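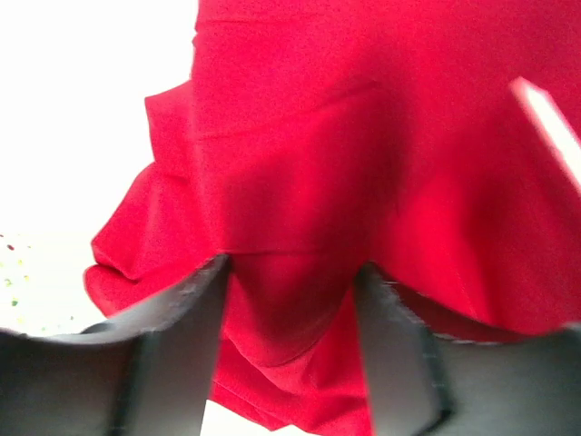
Red cloth in soft folds.

Home Articles Software Internet Index

Mater (feed reader)

Reading time: 2 minutes

Print | E-mail

Mater is a feed reader for desktop computers. It collects new entries from websites that publish an RSS or Atom feed and shows them in a single list, so that the user does not have to visit each site in turn. It was written by Říha, a small software firm, and first released as a paid program with a free trial of 30 days. Later versions are free.

The program keeps its subscriptions in a plain file on the user's own computer. No account is needed to use it, and in its first releases there was no way of sharing a reading list between two machines except by copying the file by hand. A separate syncing service, Hirden, was added with version 3. Hirden stores the list of feeds and a record of which entries have been read, but not the entries themselves.

Mater checks each feed once an hour by default. The interval can be changed for a single feed or for a whole folder. Entries are kept for six months and then deleted, apart from any the user has starred.
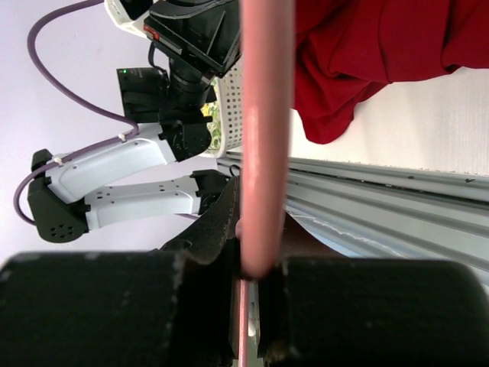 What happens to starred entries if a feed is removed?
They stay in the Starred folder, with the name of the old feed shown beside the title, until the user deletes them.

Import and export

Subscriptions can be brought in from other readers as an OPML file. Folders are kept, though folders inside other folders are flattened to one level. The largest list used by the firm in its own testing held 2,341 feeds, and the start-up time with a list of that size was one of the main complaints about version 2. The database was rewritten for version 3.

Export works in the same way. Starred entries are saved to a separate file, as OPML has no place for them.
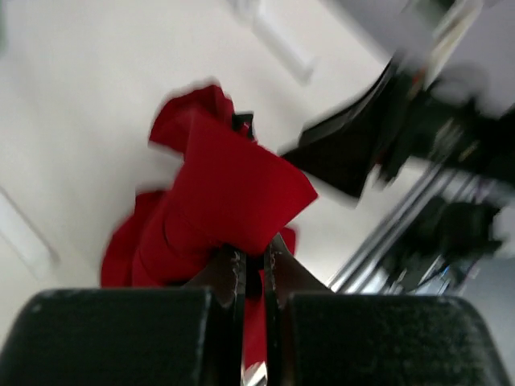
Filed under: Internet software > Feed readers > Related programs

Dimari is a version of Mater for phones, sold separately by the same firm. It shares the Hirden service but has a simpler layout, with no folders and a limit of 40 entries per feed. Filters set up on the desktop are not applied in Dimari, so entries hidden on one device may still appear on the other.

The interface of Mater has been translated into nearly 30 languages, mostly by its users. The help pages are in English and Czech only.

See also: Atom, OPML, Podcast client, Web syndication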